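### 4.2 Lodging, length of stay and the valley road

Most guests in the upper valley stay in family-run guesthouses, and most of these have fewer rooms than they did a generation ago. Owners have turned attic rooms back into living space or let them to seasonal staff. The interviews suggest that this was seldom planned. It followed from the cost of heating and from children moving back home.

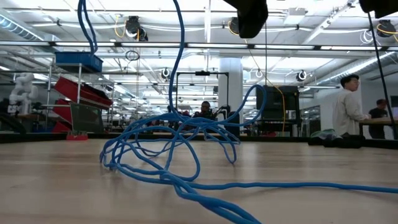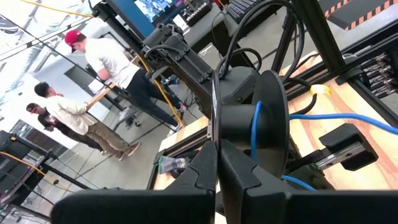 Figure 3. Blue cable on a wooden tabletop (first view) and a black spool with blue cable over its core (second view).

Nantana Thammasiri, commenting on an earlier draft of this section, objected that room numbers alone say little about how busy a village feels. Day visitors who come up by car and leave before supper use the same paths and the same car park, and they do not appear in any lodging register. We accept the point and have treated the two groups separately in what follows.

Overnight guests were counted from the registers of the guesthouses in Clirkum and Fudesine. The registers are kept by hand in both villages, and entries for April are patchy - several houses close between the end of the ski season and the first walkers. For the season as a whole we recorded 635 overnight guests in Fudesine. Clirkum, which has the larger houses and the only hotel, recorded 3000. The usual stay in Fudesine was two nights, with arrival on Friday.

Day visitors are harder to measure. The car park below the chapel at Fudesine holds 200 cars, and on fine weekends it was full by mid-morning. Drivers who found no space there either turned back to Clirkum or left their cars along the verge, where they got in the way of the bus. Owners mentioned the verge more often than any other problem. They mentioned noise very rarely.

The two villages also differ in what guests come for. In Clirkum the chairlift is the main draw in both seasons. In Fudesine guests named the ridge path, the old timber houses and the lack of things to do in the evening. Several had stayed in Clirkum first and moved up the valley on a later visit. The one inn in Fudesine, the Intarasuk, serves hot food until eight o'clock and has no plans to stay open later. Its owner told us that longer hours had been tried one winter and had brought in hardly any extra trade.

Owners in Fudesine were divided on whether the road should be widened. Those with rooms facing it were against. Those further up the stream, who carry supplies the last stretch by sledge in snow, were mostly in favour - although two of them wanted the work limited to passing places. The question is taken up again in Section 5, together with the winter bus timetable.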